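Gallery: the picking planner at work

16/01/2022

Welcome to our little gallery page! We have been meaning to put this up for ages, and now that the Ement planner has settled into version 2 it seemed a good moment to share what the software looks at all day. Olanance looks after the planning side, Triantafyllou is our name for the perception module, and Prernum is the replay tool we use to go back through a run and see why the arm chose what it chose.

A word on how the pieces fit together, for those of you who haven't followed us from the beginning. Perception proposes a list of objects and how sure it is of each one, the planner scores the possible approaches, and the controller gets the best of them, along with a spare in case the first is refused. We keep 18 candidate approaches alive at any moment — it used to be 67, and the planner spent so long dithering between near-identical ones that we trimmed the list. 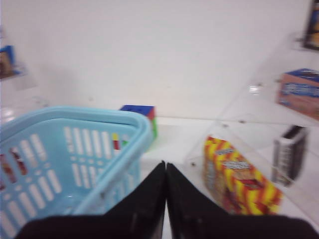
Wrist view, with the two black fingertips almost touching. A puzzle cube peeks out from behind the light blue basket, with bits of its colours coming through the slots, and boxed items stand on the clear shelves to the right.

Slotted walls and see-through shelves are lovely test material, as they give the perception module so much to argue with. A cube glimpsed through a basket can come back as several small objects, so we now merge neighbouring patches over 20 wrist-camera images before the planner is allowed to hear about them. Blurred images still count, only with a lower weight, and Prernum shows that weight as a small bar beside each one.

More pictures will go up in May, once the new approach scoring is in. Do write to us at Olanance if you are working on something similar, we do love comparing notes!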